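Can you teach a robot by holding its hand?

Robots and Machines - for readers aged 8 to 10
Written by Consuelo Agudelo

You may have seen a film of a robot making a cup of tea or folding a towel. The film probably said the robot had "learned" to do it. Learned is a big word. You learned to tie your shoes, and you can tie somebody else's shoes too, even if the laces are a different colour. Can a robot do that? Let's look at how the teaching is done before we believe the film.

Two ways to show a robot

The first way is by hand. A person takes hold of the robot's arm and moves it where it needs to go, a bit like a tennis coach holding your wrist. The robot has sensors in its joints, which are its elbows and shoulders. They measure how far each joint bends, and the robot stores the numbers.

The second way is by remote control. The person sits somewhere else and works the arm with a joystick, a pair of handles or a glove. When the person's hand goes left, so does the robot's. The robot stores the numbers again, along with pictures from its cameras.

Either way, one complete go is called a demonstration. Picking up a pot and putting it down again could be one demonstration.

Kitchens made of numbers

A real robot arm is heavy and costs a lot of money. If you steer it badly it can smash a plate, or itself. So people often practise in a simulation, a pretend room inside a computer. It works rather like a video game. The person still has a controller to hold, and the robot on the screen follows it. 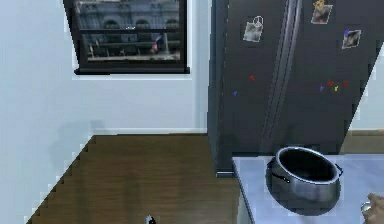
A simulated kitchen with a steel pot on the worktop. The tips of the robot's gripper are in the bottom right corner.

Look at the fridge door. Somebody took the trouble to put photos and coloured magnets on it. Now look at the brown floor, where it meets the wall on the left. The edge goes up in little steps, like a staircase. Real floors don't do that. A computer drew this one.

Does a wobbly floor edge matter? Perhaps not much, if the job is to lift the pot. But there are other things a simulation can get wrong that are harder to spot. How slippery is the handle? How heavy is the pot? Somebody has to choose a number for each of those, and the number might be a poor guess. A robot that has only practised with a pretend pot may get a surprise from a real one.

How many goes does it take?

Suppose a team called Besumham wants its robot, Brameo, to pick up a pot. One demonstration won't do. Brameo could copy the movement exactly, but if the pot was moved a hand's width to the side, it would close its fingers on nothing.

So the team shows it again, with the pot in a new place. And again, with the pot turned round. By the end of the job they have 3904 demonstrations. Think about that next time somebody tells you a robot "just watched and learned". How many times did you have to be shown how to pick up a pot?

The computer then hunts for patterns in all those goes. When the camera sees this, the hand usually moves like that. This is clever, and it can work well. It is also a long way from knowing what a pot is for.

What happens when the room changes?

Good teachers change the room as well as the object. If every lesson has the same wall and the same worktop, the robot might be using the wall as a clue and hardly looking at the pot. You would never guess until you moved it somewhere new.

In a pretend world, changing things is easy. You can have a pale wall, a blue table and a completely different set of things to pick up, and no one has to carry any furniture.

Some of these things are much harder to grip than a pot. A tall tool has to be held so that it doesn't tip. Something thin that lies flat is hard to get a finger under. Try it yourself with a pencil and a pair of kitchen tongs - then try it while looking only at a screen.

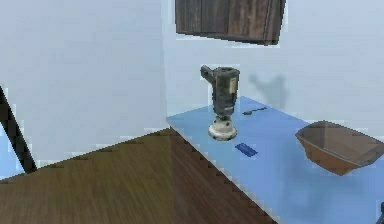
Three questions to ask about a robot film

1. Who is driving? Some films show a robot being steered by a person the whole time. That can be very skilful, but the skill belongs to the person.

2. How many tries did it have? If it dropped the cup 10 times and the film shows the one good go, you ought to be told.

3. Was anything moved? Ask what happens with a different cup, a different table or the light switched off.

Words to know

Demonstration: one complete go at a task, shown to the robot by a person.

Gripper: the part of a robot that holds things.

Joint: a place where the arm bends or turns.

Simulation: a pretend world inside a computer.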